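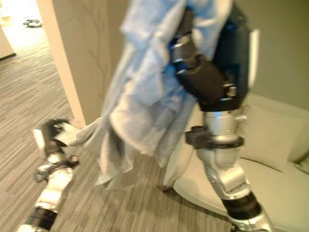

**Textiles 1, week 4: why cloth drapes**

Last time we stopped at yarn twist, so keep that page handy, because drape is where it all starts paying off!

Drape is the way a fabric falls under its own weight. Three things feed into it: how stiff the fiber is, how tightly the yarns are packed, and how freely they can slide over each other at the crossings. A plain weave has the most crossings and feels crisp. Satin has long floats and very few, and it pours (try both between your fingers, the difference is lovely).

**Bias**

Pull a woven square along the warp and hardly anything happens. Pull it corner to corner and it stretches like mad, even though no yarn got longer. The little squares of the weave are turning into diamonds. Skirt makers have lived off this trick for generations.

**Measuring it**

Lay a round sample over a smaller disk and look at the shadow it casts. Small shadow, soft drape. Count the folds too, and write down which side was up.

**For next week**

- Read Oksanen, chapter 3, skipping the part on felts
- Bring two scraps, at least 40 cm square, one washed and one not
- Work out the drape ratio for the Plonden twill; mine came out at about 10 points under the lining

Swatch books go back on the low shelf, please.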